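Notes for the talk: Two Arms, One Clock

Slide 1. Say hello, say Ralier is our planner, move on. Don't explain the name. Last time it took four minutes and Dušan asked a follow-up.

Slide 2. One arm is a planning problem. Two arms are a marriage. Each has its own idea of where the middle of the table is, and they only have to disagree by 3 millimetres before something soft gets pulled in half.
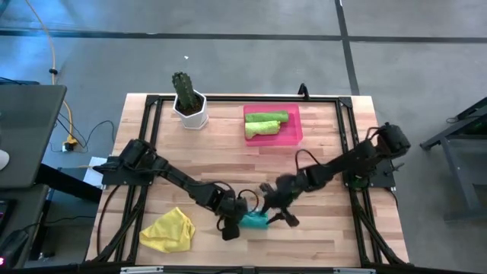

We used to plan the left arm, freeze it, then plan the right one round it. Very polite, very slow. Now both go into one search with a shared clock, and the solver gets 400 milliseconds before we take whatever it has. (Pause for Catríona to object. She will.)

Slide 3. What the planner believes. It has a lovely collision model of both arms and a frankly childish one of cloth.

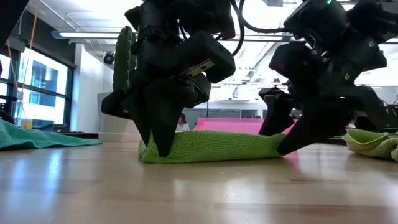 Contact is where the software earns its keep. Rigid objects stay where perception left them, give or take. Cloth moves as soon as you press on it, so the pose estimate is gossip by the time the fingers close. Take the lime-green towel: one gripper has its fingertips in the top of the bunch, the other has a finger down at the right-hand end, and the planner would like both to be touching the same rigid box. We now replan on contact – Kristýna's patch, more than 22 commits, one of them titled "sorry".

Slide 4. Logs. Show the Bergeron viewer if the wifi holds. If not, skip to questions and look confident.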